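브리네니어 도서관 2층 과학 열람실, 가을 학기부터 주민에게 개방

2019년 8월 30일 | 피피 아크팔루 기자

인쇄하기 | 이메일로 보내기

브리네니어 도서관이 2층 동쪽 방을 과학 열람실로 바꾸고 가을 학기부터 일반 주민에게 문을 연다. 책을 읽다가 같은 자리에서 간단한 실험을 해 볼 수 있는 방이다.

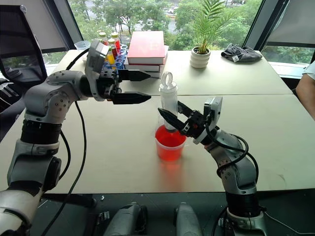 창가에 작업대, 안쪽에 서가

방의 중심은 넓은 창 앞에 놓인 작업대다. 밝은 베이지색 탁자 두 개를 맞붙여 한 면으로 쓴다. 작업대에는 색색의 시료가 든 시험관이 파란 시험관대에 꽂혀 있고, 그 옆에 책 세 권이 쌓여 있다. 맨 위는 표지가 붉고 아래 두 권은 희다. 붉은 액체가 담긴 반투명한 빨간 컵에는 흰 마개가 달린 길고 투명한 병이 바닥 쪽을 담근 채 서 있다.

이 방은 원래 정기간행물 보관실이었다. 묶어 둔 신문과 잡지가 지난 3월 지하 서고로 내려가면서 비었고, 도서관은 한동안 이곳을 회의실로 빌려주다가 이용이 많지 않자 용도를 바꾸기로 했다. 안쪽 벽의 서가는 보관실 때 쓰던 것을 그대로 두었다. 새로 칠하지 않아 선반 모서리에 예전 분류표를 떼어 낸 자국이 남아 있다.

서가에는 화학, 생물, 지구과학 분야의 책 769권이 들어갔다. 절반가량은 1층 일반 자료실에서 옮겨 온 것이고 나머지는 새로 샀거나 기증을 받았다. 어린이용 실험책은 아래 칸에, 교과서와 참고서는 위 칸에 꽂는다. 과학 열람실로 옮긴 책도 대출 방법은 같다. 1층 대출대에서 빌리고 반납함에 넣으면 된다. 다만 작업대에서 쓰는 실험 안내서는 대출이 되지 않으며, 필요한 쪽은 복사할 수 있다.

색과 부피를 다루는 수업부터

첫 수업의 주제는 액체의 색과 부피로 정해졌다. 참가자는 색을 낸 물을 여러 그릇에 나누어 담고, 같은 양이 그릇 모양에 따라 어떻게 달라 보이는지 비교한다. 이어 물건을 물에 담갔을 때 수면이 얼마나 올라가는지 자로 재고 기록지에 적는다. 다음 수업에서는 소금물의 농도를 다르게 해서 색층을 쌓는다.

수업을 맡은 모하메드아왈 아사모아 씨는 인근 중학교에서 과학을 가르치다 올해 초 도서관으로 자리를 옮겼다. 그는 “집에 있는 컵이나 빈 병으로도 할 수 있는 것부터 고르려고 한다”며 “수업 시간에 다 못 한 사람은 기록지를 가져가 집에서 이어서 하면 된다”고 말했다.

아사모아 씨는 수업마다 책 몇 권을 작업대에 미리 꺼내 둘 계획이다. 실험 전에 읽을 부분은 짧게 정하고, 끝난 뒤 더 읽을 책은 참가자가 고르게 한다. 그는 “책을 펴 놓을 자리와 물을 쓰는 자리를 나누는 데 시간이 가장 오래 걸렸다”고 했다. 책이 젖는 일이 걱정돼 처음에는 탁자를 따로 떼어 놓는 방안도 검토했으나, 여럿이 둘러앉기에 불편해 맞붙이는 쪽을 택했다고 한다.

재료비 1000원, 신청은 안내대에서

열람실만 이용하는 것은 무료다. 수업에 참가하려면 회당 재료비 1000원을 내야 하며, 초등학생은 보호자 한 명이 함께 들어와야 한다. 보호자에게는 재료비를 받지 않는다. 수업 한 회의 정원은 34명이고, 두 조로 나누어 한 조가 작업대를 쓰는 동안 다른 조는 서가 쪽에서 책을 읽는다.

지난주까지 들어온 사전 신청은 161명이다. 신청자가 정원을 넘는 회차는 추첨으로 참가자를 정하고, 떨어진 사람에게는 다음 회차의 우선순위를 준다. 결과는 신청서에 적은 전화번호로 문자를 보내 알린다. 추가 신청은 1층 안내대에서 받는다. 전화 신청은 받지 않는다.

수업이 없는 시간에는 누구나 들어와 책을 볼 수 있다. 이때 시험관과 액체류는 잠금장치가 있는 장에 넣어 두며, 쓰고 싶은 사람은 담당 직원에게 먼저 말해야 한다. 음식물은 들고 들어갈 수 없다. 마실 물은 복도에 있는 음수대를 이용하면 된다.

비용은 시 예산과 기부금으로

방을 고치는 비용은 시의 도서관 시설 예산에서 나왔다. 바닥재를 물에 강한 것으로 바꾸고 개수대를 새로 설치하는 데 대부분을 썼다. 개수대 배관 공사는 지역 업체 준딕이 맡았다. 공사 도중 벽 안의 오래된 수도관에서 녹이 발견돼 일정이 2주 늦어졌고, 이 때문에 여름방학에 맞추려던 개방도 가을로 미뤄졌다.

실험 도구와 책을 사는 데는 소와 장학회의 기부금이 들어갔다. 장학회는 내년에도 소모품 구입비를 지원하기로 했다. 도서관은 기부금 사용 내역을 연말에 누리집에 올린다.

이웃 란홀름에서도 이용 문의가 이어지고 있다. 란홀름 주민은 브리네니어 도서관 회원증이 없어도 열람실에 들어올 수 있지만, 책을 빌리거나 수업을 신청하려면 회원으로 가입해야 한다. 가입할 때는 신분증과 주소를 확인할 수 있는 서류를 가져가야 한다. 두 지역 도서관의 회원증을 함께 쓰는 방안은 아직 논의 중이다.

주차와 출입

도서관 뒤편 주차장은 배수로 공사로 다음 달까지 절반만 쓸 수 있다. 차를 가져오는 이용자는 시장 쪽 공영주차장을 이용하는 것이 좋다. 2층으로 올라가는 승강기는 정상 운행하며, 유아차는 승강기 앞 보관 자리에 둘 수 있다. 열람실 출입문은 동쪽 계단과 바로 이어지지만 이 계단은 비상시에만 연다. 평소에는 중앙 계단이나 승강기로 올라와 어린이 자료실을 지나면 된다.

과학 열람실의 운영 시간은 본관과 같고, 수업 시간표는 1층 게시판에 붙는다. 쓰지 않는 어린이 과학책을 기증하려는 주민은 안내대에 맡기면 된다. 낙서가 있거나 쪽이 빠진 책은 받지 않는다.

인쇄하기 | 이메일로 보내기

지역 소식을 매주 이메일로 받아 보세요. 소식지 구독은 언제든지 해지할 수 있습니다.

이 사이트는 이용 편의를 위해 쿠키를 사용합니다. 계속 이용하시면 쿠키 사용에 동의하는 것으로 봅니다. 동의 | 자세히 보기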